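Print | E-mail

PRALTOW ADDS BATHROOM-ONLY VISIT TO ITS HOME CLEANING SERVICE

Hand-detailed edges, corners and recesses now offered as a separate booking in Stestholm and Wurow

STESTHOLM, February – Praltow, the household cleaning company, today announced a bathroom-only visit for customers who do not need a full house clean. The visit covers one bathroom, takes 2 hours and can be booked on its own or added to an existing weekly or monthly plan.

The new visit was developed after the company reviewed 426 customer comment cards collected over the past year. Bathrooms came up more often than any other room. Customers were mostly satisfied with sinks, mirrors and the open part of the floor. Their complaints were about the places a mop does not reach: the line where the floor meets the wall, the gap beside the toilet, the seams around wall panels and the insides of shelves and niches.

Praltow has written a separate work list for the room, with 9 stages, and cleaners follow it in the same order at every address. Loose items are moved first and dry dust is removed before any liquid is used. Walls come before fixtures, and the floor is done last, starting from the corner farthest from the door.

Floor edges are wiped by hand. In the narrow space between a toilet and the wall, the cleaner works low to the floor with a folded or bunched cloth and follows the joint along its full length. On polished tile this also picks up the small specks that collect near the base of the toilet. Old grout or sealant left on the surface at a corner is reported to the customer before anyone tries to remove it.

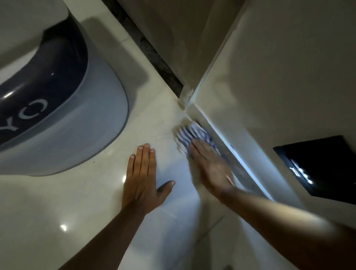
Niches, panels and trim

Recessed niches have their own stage in the work list. The raised rim is wiped first, then the back, then the inner corners, and the lower edge is left until the end. Dirt tends to settle along that lower edge, where it can form a dark band that stands out against a white surface. Cleaners are asked to go over it with a cloth and change to a fresh side as soon as the first one is marked.

The same stage includes the places where a smooth panel meets a painted or plastered wall. Trim strips and the heads of fixings are wiped individually. Scrapers and abrasive pads are not used on matte surfaces, and any streaks left by the cloth are taken off with a second, dry pass.
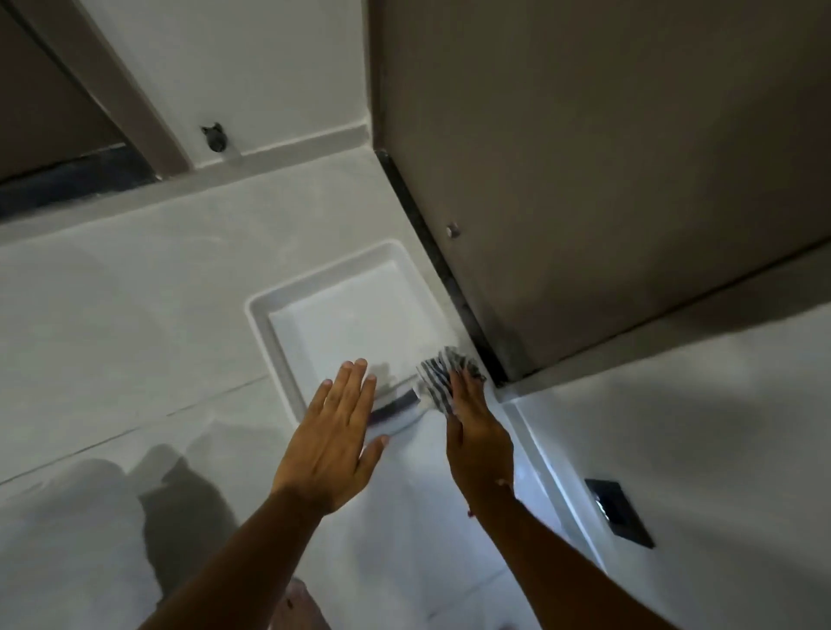 Working a striped cloth into the lower corner of a wall niche, beside a gray panel. Photo: Praltow

Cloths and products

Woven cloths for the service are supplied by Štefanec, a textile workshop that has been making household linens since 1807. Cloths used on the floor and around the toilet are kept in a separate bag from those used on walls and shelves, and all of them are washed at the company's laundry in Wurow after each visit. They are not carried from one home to the next.

Customers may ask for their own cleaning products to be used. Praltow's standard kit for the bathroom visit contains a mild, unscented floor cleaner, a descaler for taps and glass, and a neutral soap for stone and unsealed surfaces. The descaler is not used on marble. Customers who are unsure what their floor or threshold is made of can send a photo when they book, and the office will confirm which product will be used.

What is not included

The bathroom visit does not cover regrouting, resealing, mold treatment behind panels or the repair of loose tiles. Cleaners will note any of these on the visit sheet left with the customer. Light fittings above normal reach are dusted only if a safe step is available in the home.

Booking and availability

Bookings are open now for addresses in Stestholm and Wurow. Morning and afternoon visits are available, with the first starting at 8 a.m. Existing customers can add the visit through their account page or by calling the Stestholm office. Changes can be made without charge up to the evening before.

About Praltow

Praltow provides regular and one-time cleaning for houses and apartments, along with move-out cleaning and seasonal window washing. Its main office is in Stestholm – the laundry and supply store are in Wurow.

Related releases

Praltow moves its laundry to larger rooms in Wurow
Window washing season: how to book early
New visit sheets for weekly customers
Štefanec to supply kitchen and bath cloths

Contact: Praltow Press Office, Stestholm | © Praltow. All rights reserved. | Back to top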